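Palletti Extends Return Window and Simplifies Furniture Warranty Claims

Changes take effect in October for tables, desks and shelving

SKESTAU — Palletti, a maker of flat-pack tables, desks and shelving, today announced revised warranty and return terms for its full product range. The new terms apply to all orders placed from October onward, including orders placed through the retailer Skinner.

Under the revised terms, the structural warranty on table frames and legs is extended to 11 years. Surface finishes are covered for 5 years against peeling, cracking and separation under normal indoor use. The return window for unused items is set at 30 days from delivery and applies equally to online and in-store purchases.

Claims no longer require the original packaging. Customers will need the order number, the part code printed on the assembly sheet, and one clear photograph of the fault. Palletti will ship replacement parts directly from its Rustlow warehouse, which now stocks 1,265 separate parts, including legs, brackets, cam locks and drawer runners for discontinued lines.

"Most claims we receive concern a single part," said Shona Buchanan, head of product support at Palletti. "Under the old process, a customer with one damaged bracket often had to send back a complete table. The new process treats the part as the unit of replacement — the rest of the furniture stays where it is."

Part codes have also been standardized. Each code now identifies the product line, the part type and the production year. Older codes remain valid and will be matched to the new system when a claim is filed.

The warranty does not cover scratches, heat marks, water damage, or faults caused by loads above the limit stated on the assembly sheet. Outdoor use voids the surface finish coverage but does not affect the structural coverage on metal frames.
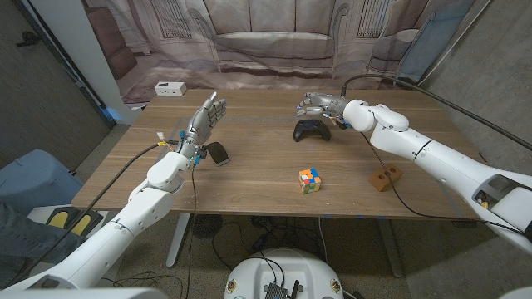
A smartphone on a light wooden table, with two white robotic arms reaching over the surface.

Skinner will accept returns at its service counters under the same conditions. Items bought before October remain under the terms in force at the time of purchase, and open claims will be completed under the existing process.

"Store staff will use the same part list as the warehouse," said Catherine MacRitchie, retail operations manager at Skinner. "A part can be ordered at the counter and shipped to the customer's home."

The full warranty text and the searchable part list will be available on the Palletti website when the new terms take effect. Printed copies can be requested from customer support.

About Palletti
Palletti designs and sells flat-pack furniture for homes and small offices. The company is based in Skestau and operates a parts warehouse in Rustlow.

Media contact: Palletti Press Office, Skestau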